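Tenant Kitchens at Lonell House: Revised Arrangements from January

The Residents' Office at Lonell House has completed its review of the shared kitchens on the Saron and Tedesco floors. The review drew 106 replies from 201 households, and the office thanks all who responded.

From January, each shared kitchen will be open until 11 p.m., one hour later than at present. Quiet hours in the adjoining corridors are unchanged. Dishes should be washed, dried and returned to cupboards on the same day. Items left on counters and tables after Sunday evening will be moved to the storage room on the ground floor — they may be collected from the front desk during office hours.

The sum of $3000 has been set aside for new shelving and for repairs to the extractor fan on the Tedesco floor. Isamu Hattori will oversee the work and will post dates on each kitchen door. While the fan is out of service, residents of that floor may use the Saron kitchen with their existing keys.

Requests for a private booking should be sent to Horațiu Pop in Room 17.

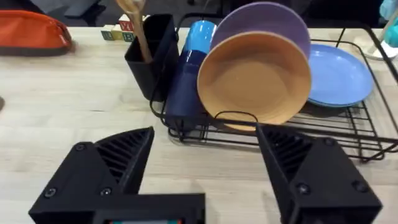 Bookings are limited to two hours and may not be transferred between households.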